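Greiferfinger und Steckhalter warten: Tipps aus der Werkstatt

Der Aufbau für die Steckübungen mit Rechnerteilen braucht wenig Pflege, aber regelmäßig. Die folgenden Punkte haben sich an der Zelle Madisari bewährt.

Finger reinigen
Vor Schichtbeginn die Greifflächen mit einem fusselfreien Tuch und etwas Isopropanol abwischen. Kein Bremsenreiniger, der greift den Kunststoff an. Erst wieder greifen lassen, wenn alles abgetrocknet ist.

Schrauben prüfen
Alle 2000 Zyklen die Schrauben an Fingern und Gelenkarmen nachziehen. Mit einem Lackstrich sieht man sofort, ob sich eine gelöst hat. Schraubensicherung mittelfest, nur ein Tropfen.

Greifkraft einstellen
Bei Steckkarten niedrig anfangen und in kleinen Schritten erhöhen. Wir fahren mit Stufe 8. Die Karte möglichst am Rand fassen und nicht auf Bauteilen.
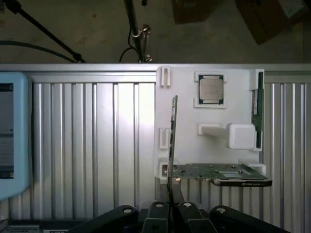
Gedruckte Halter tauschen
Weiße Druckteile leiern mit der Zeit aus, zuerst die Schlitze. Wackelt eine Karte im Schlitz, den Halter neu drucken; Nachkleben hält nicht lange. Grate mit einer Schlüsselfeile abnehmen, danach Staub absaugen.

Position neu anlernen
Nach jedem Tausch die Ablagepunkte neu anfahren, zuerst mit halber Geschwindigkeit. Priit Venckus notiert die Werte im Heft am Schaltschrank, Seite 66 ist die Vorlage. Ersatzfinger liegen in der Schublade Twal, die passenden Schrauben gleich daneben.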